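Cirine Blocks
README

What's in here
Pictures and notes of small colorful toy blocks on a wooden board, collected at the Citelham workshop. The blocks get pushed about, lined up, separated and pushed about again. If you were hoping for a castle, other collections exist.

Contents
1143 pictures in the main folder, 554 in "extras". The extras are the ones Biljana Omerović wanted to keep and Benedikt Fankhauser wanted to delete. The folder name is the compromise.
notes.txt has one line per picture: session, instruction, remarks. Sessions run from 1 to 35.

The board
Light wood, long planks, laid on a blue pegboard table. There is a small dark knot in the lower middle. Three early remarks report it as a missing block. Please don't send us more of these.

The blocks
Shapes include stars and cylinders. Instructions call a block by color and shape, so "green star" and "green cylinder" are separate things, and plain "green" will get you an argument. Older notes say "peg" for cylinder – same block, different mood.

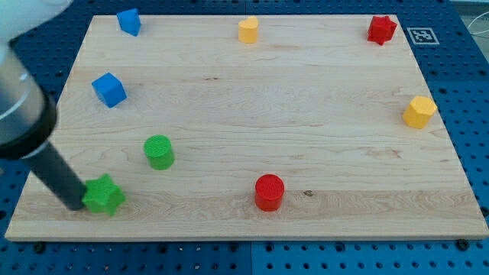 Instructions
Short and in plain English: "push the green star to the left edge", "put the red cylinder by the knot". Spelling is as typed. "Cylinder" appears in four versions, one of them quite inventive.

Known problems
Session 12 has no remarks. Session 19 has far too many.
File numbers jump to 1752 after the Aebischer disk was replaced in July. Nothing is missing in between – we checked twice, the second time with less patience.

Contact
Corrections go to Benedikt. Complaints about the extras folder go to Biljana, who will keep it.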